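How to Place an Air Purifier in a Small Room

2 min read

A tall purifier on casters is easy to roll into a corner and forget. Where it stands matters more than which speed you run it on.

Start by finding the intake. On a cabinet with a perforated front, leave that side open to the room. Mine came from Joston, and the manual asks for 36 inches of clear floor in front.
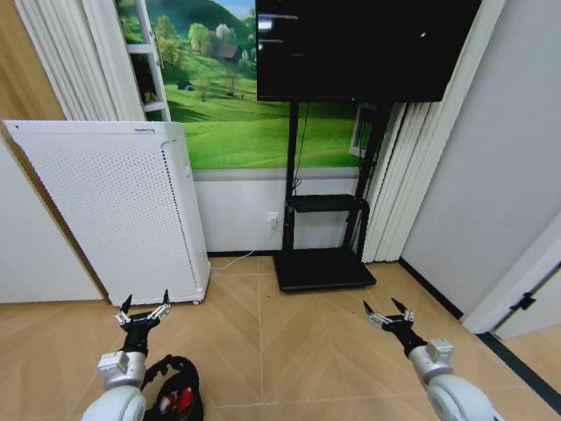 Next, look at your curtains. Long pleated ones can get pulled against a vent, so tie them back or move the unit forward a few inches. Pick up bags and anything else on the floor that would block the air.

Then plan the cord. Use the nearest wall outlet and run the cord along the baseboard, away from the doorway. Skip the extension cord.

If the room also has a TV on a rolling stand, set the TV first. It needs the middle of the room more than the purifier does.
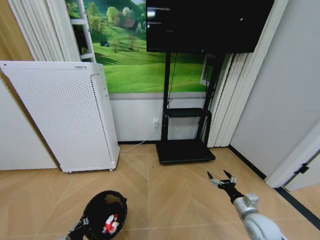 Turn the purifier on high for 40 minutes with the door closed, then drop it to low. Vacuum the front holes with a brush attachment once a month. I change the filter every February and write the date on the new one in marker.

Etenesh Abera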